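4.2 What people put things away in

I went into this part of the study expecting the furniture to do most of the work. Shelves, drawers, a decent cupboard by the door — that's where I thought the tidying would happen. Going back through my notes from the Skernwood households, I kept finding baskets instead. People have them in the lounge, under the stairs and at the foot of the bed, and when I asked where something lived, I was very often pointed to one.

The favourite by a long way was the big rectangular wicker kind with a rolled rim, usually in a dark colour. People told me it hides the mess (their word, and they were pretty cheerful about it!) and that it still looks all right when visitors come. Iddrisu Issahaku, who did the second round of visits with me, started calling these "sweep baskets", and the name stuck. Figure 3 has a dark one with a braided rim and a striped item at its edge. 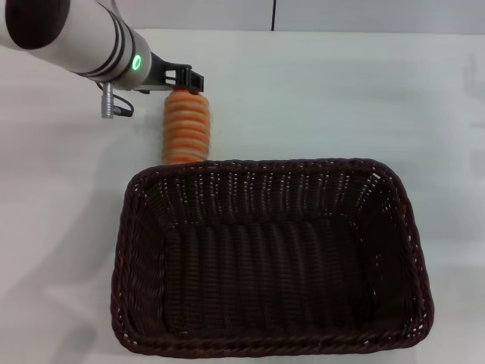

Figure 3. Wicker basket, empty, with an orange and cream striped item held upright.

What surprised me was how loose the rules were. In the diaries we logged 668 put-away moments, and I'd assumed each basket would have a job: toys in one, scarves in another. A few homes did run that way. Most people just used whichever basket was closest, and sorted it out later when they couldn't find something. One parent told me she empties hers onto the rug every December and is always a bit shocked by what's at the bottom.

Colour came up more than I'd planned for. Several people said a bright thing is easier to spot in a dark basket, and they'd leave it on top as a kind of marker for what was underneath. I didn't have a question about that on the Wekelau form, so I can't say how common it is — I only have the comments people wrote in the margins. I've added it to the next version.

Lids were a sore point. Lemieux (2.3) treats a lid as a plus, and our own pilot did too, but the people I visited mostly took theirs off within a few weeks and lost track of them. I come back to lids in 4.4, along with the drawers.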